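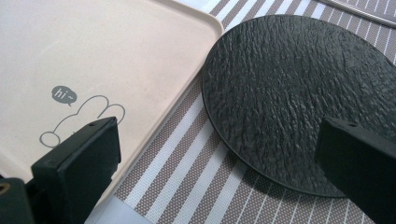 A cream tray with a rabbit drawing beside a round black plate on a striped placemat.

Clorkham updates its dining room layout guide

14/06/2019

Clorkham has published a revised edition of its layout guide for dining rooms in small houses and flats. It replaces the October edition and applies feng shui principles to table position, seating and lighting.

The guide now uses fixed clearances. A gap of 1000 mm is recommended between the table edge and the nearest wall on any side where chairs are pulled out. Where the room does not allow this, the table should be turned before a smaller one is considered. No seat should have its back directly to the door.

A new section covers rooms that open straight on to a kitchen. The cooker should not be in direct line with the head of the table - a low cabinet or a screen may be used to break the line. Mirrors may face the table but should not reflect the entrance.

The revision draws on 703 room plans sent in by readers in Gundov and Tinton. Plans were sorted by floor area, door position and number of windows.

"Most of the plans had enough space for the table," said Gudrun Halvorsen, editor of the guide. "The problem was usually the path from the door, which ran behind the chairs."

The diagrams were redrawn by Åsmund Bakke at a single scale, so that they can be traced over a reader's own plan. Round and oval tables are now shown separately.

The guide has 10 chapters and is available from Clorkham on request. A first print run of 1740 copies has been completed. An edition on home offices is in preparation.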